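Right, a few of you asked me to write up the river case properly, so I've made a pot of tea and I'm going to do it in pieces. Bear with me, I am not a brief person and this is not a brief dispute!

For anyone new: Pristerau and Prillach share a river, and for longer than I've been alive they have shared it under a treaty that says neither may "materially alter" the flow without telling the other first. Pristerau started building a barrage upstream of Wandport. Prillach says it was never told. Pristerau says it sent a letter. And so off they all went to arbitration.

The letter exists, by the way. I've read it (it's annexed to the first memorial, near the back, after the maps). It runs to two pages, and the word "barrage" doesn't appear in it anywhere. It talks about "works of improvement on the left bank", which could be a barrage, I suppose, or could be a nice new set of steps.

Prillach's counsel, Noémi Rácz, made a great deal of this at the hearing in March, and I thought she did it very well. She read the whole thing aloud, slowly, and then asked what a reasonable ministry was meant to do on receiving it. (No relation to Gergely Rácz on the other side, I'm told, though it made taking notes a proper nuisance. I ended up writing N and G in the margin and still got them muddled after lunch.)

Gergely Rácz had the harder job and I don't think he's had enough credit for it. His point was that the treaty asks for notice, and doesn't say how detailed the notice has to be. If Prillach was puzzled by the letter it could have written back and asked, and it had 23 weeks to do that before any work began. That is a decent argument. I went in fairly sure of my own mind and came out of his session rather less so.
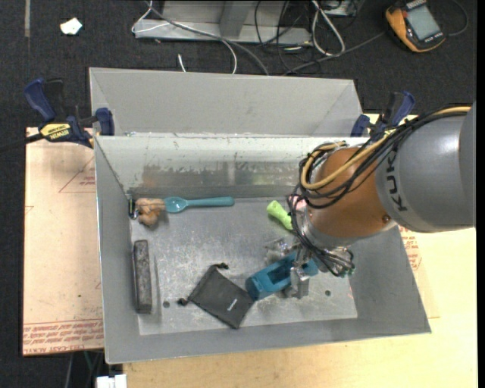

Then there's the question of provisional measures, which is the bit that got into the papers. Prillach wanted all work stopped until the final award. The tribunal didn't give it that. It said Pristerau may carry on with the bank works but mustn't close the channel, and must give 18 days' warning before it does anything in the water itself.

I saw this reported as a win for Pristerau, and also as a win for Prillach, sometimes on the same morning. My own reading is that the tribunal was trying very hard not to say anything about the merits, and mostly managed it, apart from paragraph 3, where it calls the notification "such as it was". I'd have been wincing a bit at those words if I were in the Pristerau delegation.

Girish Nautiyal wrote back to me to say I'm reading too much into one phrase, and that the drafting on these orders is often done late at night by tired people. He has sat through far more of these than I have, so do weigh that accordingly. I still think somebody chose it, Girish!

A word on Wandport, because it's easy to forget that people live there. It's a small harbour town on the Prillach side, and the ferry can't run when the river drops below a certain mark on the old quay. Edit Szabó's evidence was about exactly that — the school crossings, the fuel deliveries, the market boats — and I found it the most useful part of the whole hearing. She had brought her own logbooks and was quite firm with counsel when he tried to hurry her past the winter entries.

What the award can do for Wandport is another matter. Even if Prillach wins on notice, the remedy might be a declaration and very little else. A finding that you should have been told properly is a fine thing to have, but it doesn't put any water under a ferry. Prillach has asked for a joint monitoring body too, and I'd keep my eye on that request more than on the headline one.

Several of you have asked about the Hirano award, where a tribunal did order a state to go back and consult afresh. Yi-chun Tang wrote a lovely clear note on it, which I'd recommend to anybody. The difference, as she explains it, is that in Hirano no notice had been sent at all, so there was nothing to argue over. Pristerau's lawyers will be leaning on that for all they're worth, and they have that letter to wave about, steps or no steps.

Next up is Pristerau's second written reply, due on Friday. It'll go to the parties first and the public version usually follows a while later, with bits blacked out. I'm expecting a lot about the flow readings, and I shall have to ask someone patient to explain the hydrology to me again, as I lost the thread of it completely last time.

I'll add to this thread once I've read it. If you were at the March hearing and your notes differ from mine on the afternoon session, please do tell me, particularly which Rácz it was who said the thing about the maps.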